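Hard shell or soft for two weeks of trains?

Travel Gear board > Luggage

tamia_50
My old duffel finally split along the bottom and I need something for a two-week trip in December. Mostly trains, a couple of flights, one ferry. I've always used soft bags and my sister says I should get a hard shell like everyone else. My worry is stairs and overhead racks. Budget is flexible but I don't want to spend silly money. What are people using?

Favberg
Hard shell, medium size, spinner wheels. I've had mine for three years and it has been through airports, buses and one very wet campsite. Clothes stayed dry every time. I would not go back to fabric.

Witkowska
Disagree with Favberg for this kind of trip. Spinners are great on airport floors and bad on everything else. On a train they roll off down the aisle unless you wedge them, and on cobbles you end up tipping the thing and dragging it on two wheels anyway. A two-wheel soft case with an outside pocket is what I'd take. You can get at your coat without opening the whole thing on the platform.

Favberg
You can lay it on its side on the train. Problem solved.

Witkowska
If there's floor space, sure. In December there won't be.

proto16
Been reading this board a long time and the wheel argument comes up every month. What matters more to me is how the case opens. Most hard shells split down the middle, so you need twice the floor space to get at anything. In a small hotel room that means the bed or nothing. Soft cases usually have a lid, and you can leave one against the wall and just flip it open.

On the other hand a ribbed shell hides scratches better than a smooth one. My smooth black case looked ten years old after its second flight.
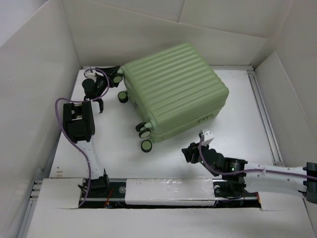
Posted by proto16, 31 August 2022

Pale green with ridges is the sort of finish I'd go for now. It's also easier to spot on a carousel than black or navy. Check the wheels before you buy anything, whatever the color. Turn the case on its side in the store and see if each wheel spins freely by hand. Then look at how they're fixed on. Screws are good, because you can replace a wheel at home. Rivets mean a repair shop.

tamia_50
Thanks, I hadn't thought about the way it opens. One of the places I'm staying is tiny. Does anyone use packing cubes in a split case? I'd be afraid of everything falling out of one half.

Favberg
Cubes on the strap side, shoes and heavy things on the side with the zipped divider. Nothing falls out. Put the heavy stuff at the wheel end or the case will tip when you stand it up.

railpass_ed
I did nearly 1,000 miles by train last winter with a soft carry-on and a small backpack. No wheels trouble, no rack trouble. The real answer is take less. You can do laundry once in two weeks.

Witkowska
Agree with this. If you can't lift it over your head, it's too big for trains.

Favberg
Some of us have bad shoulders and can't lift any size over our heads – that's why I like wheels that do the work. Racks at the end of the car are fine for a medium case if you board early.

proto16
End racks fill up fast on the routes I take. Depends on the line. I'd also skip built-in locks as a deciding factor. A zipper can be forced whatever lock is on it, so keep passport and medication in a day bag.

tamia_50
OK, I'm leaning toward a small hard shell, carry-on size, plus the backpack I already have. The ferry part decided it, since the bags sit out on deck for a while. I'll go to a store this weekend and try the wheel test. Does anyone know if the expander zippers are worth having, or do they just give you a weak spot?

railpass_ed
Weak spot, in my experience. Mine went there first.

Favberg
Never had a problem with mine, but I only open it on the way home.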